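Frequently Asked Questions: The Mansour Bench and Our Gripper Trials

Thank you for stopping by! We get a lot of mail about the two-armed bench and the gripper comparisons we run on it, and Zaid Jaber and I have been promising ourselves since February that we would put the answers in one place. If you have written to us and waited a while for a reply, please accept this page as a slightly belated one. Questions are in no special order, although the ones about fingers ended up near the top, as they always seem to do around here.

What is the Mansour bench, and who runs it?

Mansour is our name for a small tabletop workspace with two arms on a shared rail, and it lives at Natum, where we test hand and wrist hardware for shops that restock small shelves. Zaid looks after the controllers and the wiring. I'm Beril Işık, and I look after the test plans, the score sheets and (I'm afraid) most of the sweeping up. Between us we set up a comparison, run it with one set of fingers, change over, and run it again on the same goods and the same shelf.

Which grippers are you comparing right now?

Two sets of parallel fingers. The Bevia set is the angular one, wide at the root and tapering toward the tip, and the Eter set is a straighter, padded finger that we've had on and off the bench for quite a while. Both fit the same wrist, so changing over takes 11 minutes if the screws behave and a good deal longer if one of them rolls under the bench.

We like both, for what it's worth. The Bevia fingers get into narrow gaps beautifully, and the Eter fingers are kinder to anything that dents. A lot of this page is really us trying to explain that sentence at greater length.

Why do you test with rolled bags in plastic?

They are hard! A box has corners, and once a gripper has found the corners the rest goes pretty smoothly. A roll in crinkly plastic has a soft middle, a slippery skin and a loose bit of wrapper at each end that loves to catch on a fingertip. It also rolls away if you nudge it, and we have both spent more time than we'd like to admit chasing one across the floor of the workspace.

The colors help us as well. We use green, pink and yellow, and the usual tidy-up task asks the arms to sort them by tier, with green going on top, pink in the middle and yellow at the bottom. That lets a person standing across the room see how a run is going without reading a single log line.

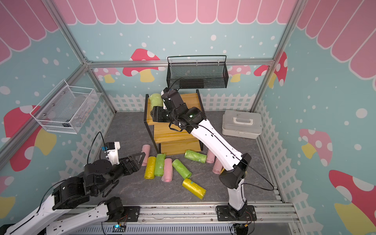 We keep the starting layout messy on purpose, with some rolls standing on end and others lying every which way, and we shuffle it between runs. Early on we laid everything out in neat rows, and both sets of fingers scored so well that the numbers were no use to anybody. A standing roll and a lying roll ask for quite different wrist angles, and a roll that lies close to another one asks for patience, so a mixed pile tells us much more. If you're building a test of your own, I'd gently suggest making the pile a little worse than you think is fair.

How many attempts make up one comparison?

For each finger set we run 300 single picks, and then we keep going to 400 if the two sets finish close together. A pick counts when the roll leaves the surface, travels to its tier and stays there after the fingers let go. If it slides off again while the arm is backing out, we mark it as a miss, and we write down which tier it was meant for.

We also keep a separate tally of what we call fusses, meaning the gripper got the roll in the end but needed a second squeeze. I would encourage anyone to track those. Two grippers can have nearly the same success number and feel completely different to work beside all afternoon, and the fusses are where that difference lives.

Can I use both arms for one comparison, or should I stick to one?

You can do either, and we've gone back and forth on it. Our current habit is to let the right arm do the shelf work while the left arm waits over the open floor, ready for anything nearby. Both arms carry the same finger set during a run. We tried mixing them once, one set on each side, thinking we would save an afternoon, and then we couldn't tell whether we were comparing fingers or comparing arms. They are the same model, but they've led different lives, and the left one has a slightly lazier wrist.

If you have the time, swap the roles halfway through. It's a bother, and it's worth the bother.

Which tier gives the grippers the most trouble?

The middle one, by a comfortable margin, and people are often surprised by this. They expect the bottom tier to be the hard one. The top tier has open air above it, so the wrist can come in at almost any angle it pleases. In the middle, there are boards above and below, and a row of other rolls along the same board, and the gripper has to reach in among them, let go, and come back out without bringing a neighbor along.

The back-out is the part to watch. We score the reach and the back-out on separate lines of the sheet, and the Eter pads, which do so nicely on the grip itself, lose points there because the padding drags a bit on the wrapper. The Bevia fingers have less surface touching the roll and come away cleaner.
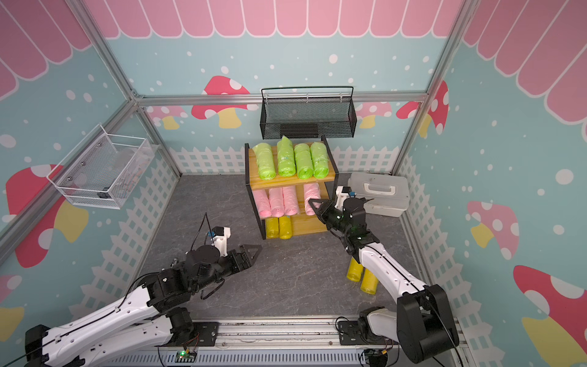
Right arm at the middle tier, with the pink rolls. Green is on top, and there are two yellows on the bottom board.

Do you run the shelf full or half empty?

Both, at different points in the plan. A gap on a board sounds like it would make life easier, and for a first placement it does. The trouble comes when there's one roll sitting by itself with nothing beside it to lean on. Touch it a little off center and it turns, and now the fingers are holding it by one end. In a tight row, the neighbors hold it straight for you.

So we ask each finger set to work with a crowded board and with a sparse one, and we report them apart. Please do look at the two numbers separately if you ask us for our sheets. Averaging them hides just about everything we learned.

What about the cameras?

Each wrist carries a small camera on a white bracket, and there is also a fixed view of the whole workspace. We compared running with the wrist views only against running with all of them, and for lifting rolls off the floor the difference was small. For shelf work it was not small at all. When the gripper is close in, the wrist camera mostly sees wrapper, and the wider view is what tells the controller where the board ends.

If you can only afford to fuss over one thing, fuss over the bracket. We went through 13 versions of ours. A bracket that flexes even slightly will have you blaming the gripper, the controller and the weather before you think to put a finger on it and wiggle.

Does the shiny plastic confuse the cameras?

It can, especially under one strong lamp. We had much better luck once we moved to softer light from two sides. We did consider taking the wrappers off, but our friends in the shops don't unwrap things before shelving them, so the wrappers stayed and the lamps moved.

How do you route the cables so they don't snag?

With a lot of trial and a fair amount of grumbling from Zaid! His rule is to clip the cable along each link and then leave a generous loop at the wrist, more than looks tidy. A short loop pulls on the connector when the wrist turns over, and the picture will drop out right when you want it. A loop that's too long can brush the shelf. Before any scored run, we move each arm slowly to the far ends of its reach and watch nothing but the cable. It takes a few minutes and has rescued many an afternoon.

He also likes me to mention that clips beat tape for anything you plan to leave in place. Tape is fine for trying out a route.
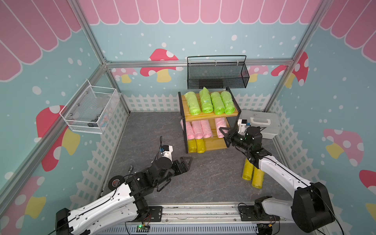 One more thing on cables, while we're on the subject. When you change finger sets, check the loop again, even if you never touched it. The Bevia fingers sit a touch farther forward than the Eter ones, and that changes how far the wrist has to tip to reach the same board. We missed this on our first changeover and had to throw out a whole block of picks, which was a sad evening with a lot of tea in it.

Why is the workspace decorated with mushrooms?

We're so glad you like them! The walls are printed with mushrooms, a little picket fence and a pink awning, and they make the bench look like a tiny corner shop. They do have a use, too. A plain wall is an easy background, and real shops are full of bright patterns, so we would like our camera results to come from somewhere a bit busier. Mostly, though, we just enjoy them. The aluminum posts and bars are plain stock, and you could put any print you like behind them.

What else do you keep in the workspace?

A white plastic box with a handle goes over toward the right wall, and there are wire baskets on the walls, one black and one white. The box matters to the test, in that it takes away some of the elbow room on that side and makes the right arm plan around it. We nudge it to a new angle now and then. The baskets are there for a hanging task that we haven't scored yet, so please don't ask us which fingers are better at it. We have opinions, but we don't have sheets.

Which controller settings should I start with?

Start slow and start gentle. We begin every new finger set at low closing force and raise it one step at a time until the rolls stop slipping, then we go one step further and leave it alone for the whole comparison. Please resist tuning one set between blocks unless you give the other set the same chance. It's very tempting when your favorite is losing!

For speed, we slow the last stretch of the approach and the first stretch of the back-out, and let the arm move along at a normal pace in between.

So which gripper should I buy?

Oh, we do get this one a lot. If your shelves are crowded and your goods are wrapped, try the Bevia fingers first. If your goods are soft and you have room to move, you may be happier with Eter. And if you can borrow both for an afternoon and try them on your own worst item, please do that before you listen to us.

Can I get the score sheets or visit the bench?

Yes to both. Write to the Natum front desk and put Mansour in the subject line so that it finds its way to me. Blank sheets go out the same day, and filled ones take a little longer, as I like to add notes where my handwriting has gone downhill. Visits are usually in the morning, before the first scored block at ten, and you're welcome to bring something awkward for the arms to pick up.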